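Ticket 384: Table-clearing cell, left arm stops partway through a cycle
Site: Flisholm, break area
Opened by: day shift lead
Assigned to: Nasberg support
Status: Closed, with one item moved to a separate ticket
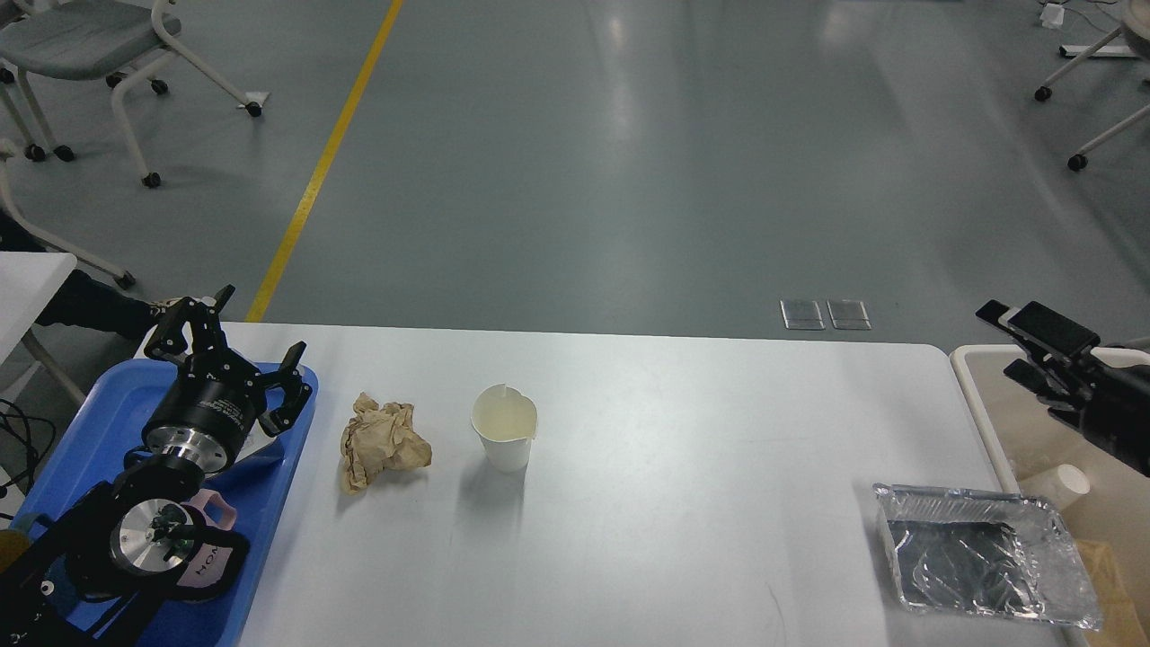

Problem as reported

The left arm stops in the middle of a cycle three or four times a shift. The Plendo screen shows "waiting for operator" and stays there until someone presses Resume. The right arm stops with it. No alarm sounds, so unless a person walks past and checks the screen, the table stays as it is until the next break.

It started in the week after the September update. Before that we had maybe one stop a week.

What we need: either the stops go away, or somebody tells us whose job it is to clear them. Right now it falls on whoever is closest, and the people closest are on their break.

Support, first reply

Thanks for the report. Please send the following:

- Plendo event log for the last full shift
- Grip force setting for each arm
- What was on the table at each of the last few stops
- Whether anyone changed the item list after the update

Please don't restart the controller before you export the log. A restart clears the short-term entries.

Site

Log attached. Grip force is 80 on both arms, same as when it was installed. No one here has changed the item list, and only the shift leads have the password.

We kept a sheet taped to the controller on Thursday and asked people to write down what was there when it stopped. The entries say cup with drink left in it, cup with drink left in it, balled-up paper, cup again, foil tray. The foil tray one may be a different problem. The person who wrote it said the arm had already put the tray down and was on its way back.

One more thing. Since the cell went in, the cleaning crew no longer has the midday round in this area. Those hours went to the packing hall. That was agreed and people are mostly fine with it, but it means there is no one on the schedule at noon who can deal with a stuck table. The operators who press Resume were never trained on it. Two of them have said they don't want to reach past the arms, and I am not going to tell them to.

Support

They are right not to reach past the arms. Please post this at the cell today:

1. Press Pause on the screen and wait for the light to go solid.
2. Remove the item from the front of the table.
3. Stand back behind the yellow line.
4. Press Resume.

If the light does not go solid, use the stop button and call the shift lead. Nobody on break should be expected to do any of this.

On the log: every "waiting for operator" entry except one comes right after a "contents uncertain" flag. The September update added a check for open containers. If the system thinks there is liquid in a cup, it does not tip it into the bin. It is supposed to move on to the next item and come back. On your cell it waits, which tells us the skip option did not carry over when the update was installed.

Please check Settings, Task, Open containers. There should be a line called "On uncertain" with a choice of Wait or Skip.

Site

It says Wait. Changed it to Skip at 10:15.

Question before we leave it that way. If it skips a cup with coffee in it, who empties the cup? The whole reason we were given for taking the midday round away was that the table would be clear.

Support

With Skip on, the arms clear what they can and leave full or partly full cups standing. At the end of the cycle the screen shows "items remaining" and the cell parks. Someone still has to empty those cups. The cell was never set up to handle liquids, and the handover sheet says so on the second page, but I understand that page may not have reached the people who planned the hours.

Most sites put a drain bucket next to the table and ask people to pour out their drinks before they leave. It works better if the bucket is closer than the table.

Site

We put a bucket with a strainer by the door and a sign over it. Some people use it, some don't.

Results after three shifts on Skip: no "waiting for operator" stops on a cup. One stop on crumpled paper. The arm closed on it, lifted, lost it, tried again, and gave up.

Support

For the paper, 80 is higher than it needs to be. Light, crushed items can squeeze out from between the fingers. Please leave the general setting alone and add an override for soft items only. Instructions are in the attached sheet. Run ten cycles with paper from your own bins and tell us how it goes. Paper from the office printer folds differently and won't tell you much.

Site

Override added. Ten cycles run with brown paper out of the bin, all ten picked up. Two dropped short of the bin on the right and landed on the table, but the cell went back for both and got them.

The foil tray stop happened again. Same as before, it had already put the tray down.

Support

The foil tray entries have a different code, 400, which is a lost position on the return move. It has nothing to do with the open container check. I have moved it to its own ticket so this one can be closed. Until that is looked at, the Pause and Resume steps above apply. Please note the time if it happens again.

Site

Agreed. For the record, here is what changed on our side:

- Skip is on, and only a shift lead may change it.
- The steps are posted at the cell and were read out at both shift meetings.
- Half an hour of the midday round is back on the cleaning schedule, starting Thursday. The crew empties cups, changes the bin liner and checks the screen. They asked to be trained on Resume and the stop button first, and Limsakul is sending a trainer for that.
- Break-time operators are off the hook. If the screen says "items remaining" they can ignore it.

The crew also asked for the screen to be turned toward the hallway so they can read it without walking around the table — can that be done without a visit?

Support

Yes. Loosen the two bolts under the bracket, turn it, tighten them again. The cable has enough slack for a quarter turn.

Closing this ticket. Reply within 14 days to reopen it.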